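衣物整理记录 6月 下午

今天接着做叠衣和分堆的流程，工作面还是用床。前一版是在长桌上叠的，桌面窄，大件一铺开袖子就往下掉，所以改到床上。Juvwood那张折叠桌先收起来，下周再决定留不留。

顺序：先把衣服全部抖开看一遍，扣子扣好，口袋翻过。深色的单独拿出来，彩色和浅色的归一起。大件先叠，小件后叠。叠法沿用Clistico那份旧表，宽度统一按30厘米折，长度对折后再折一次。厚针织不按这个宽度，折两下就行，压太紧会留印子。

深灰色这件拿出来时先铺在床中间，下端堆在床沿，要往里拉一拉再折。

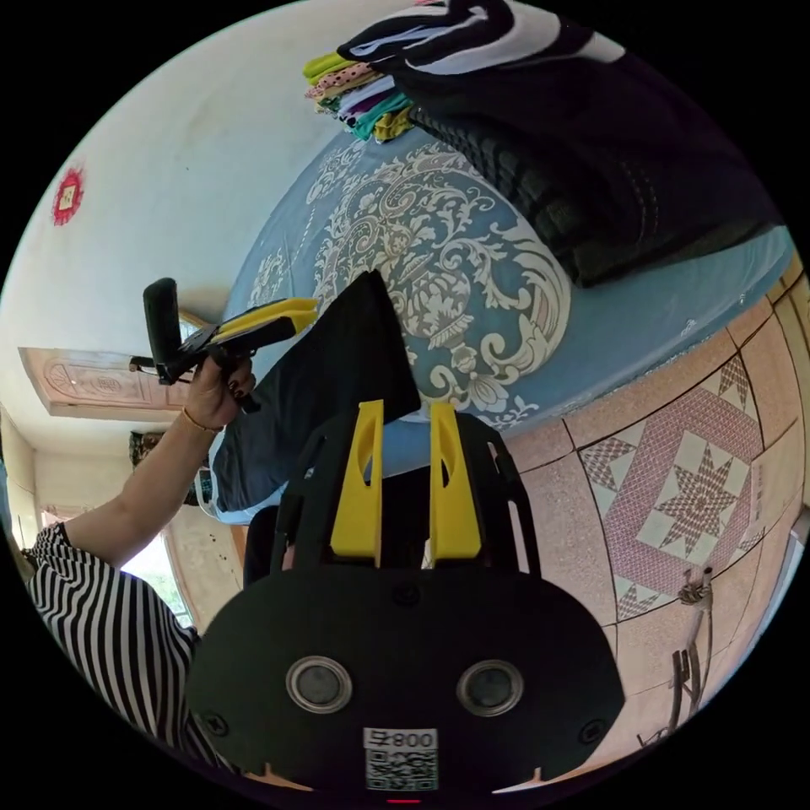 图1 深灰色衣料，铺在蓝底花床单上

花床单的纹样大，对着卷草的弧线找平容易看歪，折边还是以衣服自己的侧缝为准。下次可以考虑铺一块素色垫布，Zarei柜子里应该还有一块，尺寸没量过。

分堆时彩色一摞，深色一摞，并排靠着放，中间不留走手的空也能拿。彩色那摞叠得高，薄的多，印花的和素色的混着放，没有再细分。深色那摞里有一件黑色粗针织，体积大，往外鼓，上面再压别的容易滑。
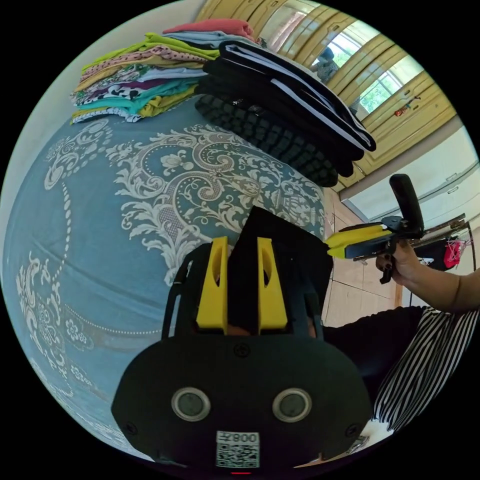
图2 彩色与深色两摞，深色摞中有黑色粗针织

待改：
粗针织以后放最底下，或者单独成一摞。
单摞高度定个上限，先按20厘米试。
Busard的收纳盒内宽还没核对，如果放不下30厘米，折宽要整体改，旧表也得跟着改。
床单用完抖一下再铺回去。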